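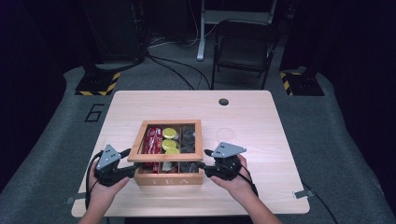

I nearly didn't go to the Kettunen open day at all. It's two trains and a bus to Mandosbridge, it was December, and my sister had told me it would be men in fleeces talking about torque. There was a bit of that! But I came home with a full notebook and a free pen, so I'm calling it a good day out.

You sign in at the front desk, get a sticker with your name on (mine said "Jokine", which is the name of the café I'd booked through, never mind) and are sent off in groups of 20. Ours was led by Bit-na Wang, who talks fast and walks faster. First stop was the workshop, where they mend everything themselves, and then a long corridor of shelves with all the household stuff they use for practice tasks. Mugs, pegs, lunch boxes, tins, a really startling number of oven gloves. I could have stayed there an hour.

Then the bit I'd come for, the demonstration bays. They're big curtained-off spaces, quite gloomy, each with a table on a grey carpeted platform, and ours was number 6. The job was a wooden tea box, the sort with TEA across the front and little compartments inside, and the person doing it had a black gripper in each hand. So the robot learns from a human holding the same sort of jaws it will have to use later on, which I hadn't understood at all until I was standing there. The cables trail off past your wrists and you have to forget about them, Bit-na said.

They let a few of us have a go afterwards (of course I put my hand up). It's so much harder than it looks! I went at the box from both sides, squeezed with the left, forgot the right existed, and shunted the whole thing sideways. The red packets survived. Pascal Perrin, who was in our group and fixes clocks, got it first time and was unbearable all through lunch.

I asked Nam-gil Ra how many goes they need before a robot can do something like that, and he said they'd recorded 195 of the tea box so far and were hoping for 1000. He does a lot of them himself. I asked if he still drinks tea and he said coffee, mostly.

Lunch was soup and rolls, very decent, with a talk by Régis Marchal from Foltard about warehouse arms. I'm afraid I drifted a little, although his slides of crushed parcels were excellent.

If you fancy going, wear flat shoes and book early. The bus back leaves from the far side of the car park, and the last one is at half past five.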